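Vostgate Home Help
Print this page | E-mail this page
Reading time: 3 min
Posted December 11, 2025 by Griet Van den Broek

Plastic stool with screw-in legs: one leg binds after a turn, and the seat rocks

I have a white molded-plastic stool sold under the name Rumow. Each leg has a threaded end that screws into a round socket in a corner of the seat. Three go in by hand without trouble. The fourth binds after one turn, and if I force it the leg sits at a slight angle and the stool rocks. The leaflet covers assembly in one drawing and gives no order for the legs. I last had it apart in August and don't remember any difficulty then. Is the thread damaged, or am I starting it wrong?

Yevhen Vasylenko 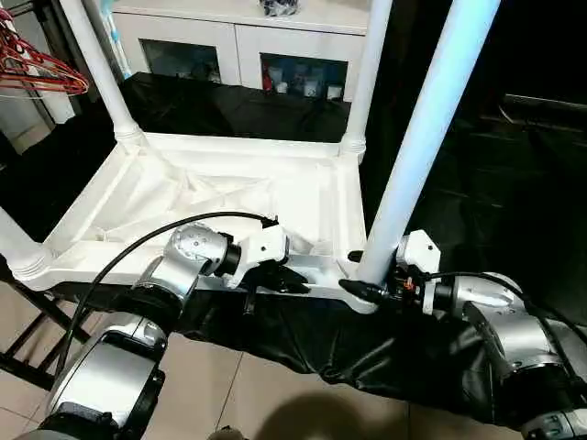

A leg that binds after one turn is usually cross-threaded. Plastic threads are coarse and soft, so they will start crooked and keep going if you push. Take the leg out and work with the seat underside up, on a cloth if the floor is hard. The recessed side of a molded base shows its diagonal reinforcements plainly, and the stiff parts to hold are the raised rims, so steady it there and keep the panel free. Then:

1. Wipe the socket and the threaded end with a dry cloth.
2. Set the leg in the socket with light pressure and turn it counterclockwise until you feel a small drop. That is the start of the thread.
3. Turn clockwise with the fingertips only. If it stiffens inside the first turn, back out and repeat step 2. 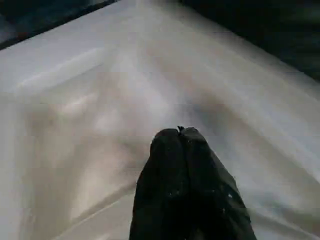 Do not use oil. A dry thread holds better in plastic, and oil collects grit. If the leg still leans after three or four clean starts, try it in another corner. When the fault follows the leg, the male thread is worn. When it stays with the corner, the socket is.

Leave all four legs slightly loose until the last one is in, then tighten them in diagonal pairs.

Wouters

Had the same thing with a Stitow stool. Wrapped plumber's tape on the thread and it went in fine. Still in use.

Griet Van den Broek

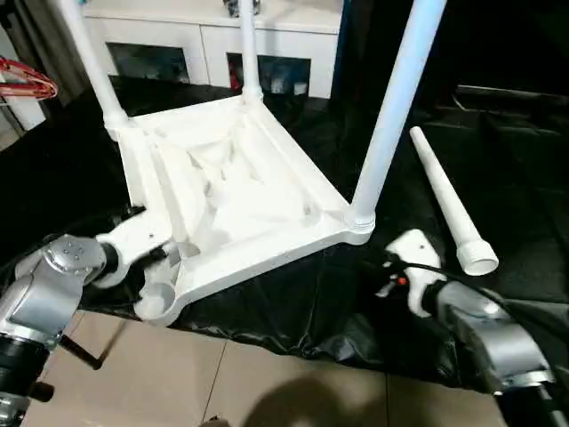
I tried the swap. The fault followed the leg, so the sockets are fine. Under a lamp there is a flattened section on the first thread, roughly 6 mm long. I cleaned it up with a needle file — two light passes — and the leg now goes in to the collar. The rocking is gone on the kitchen tile. I did not use the tape, as I want to be able to take the legs off again for storage.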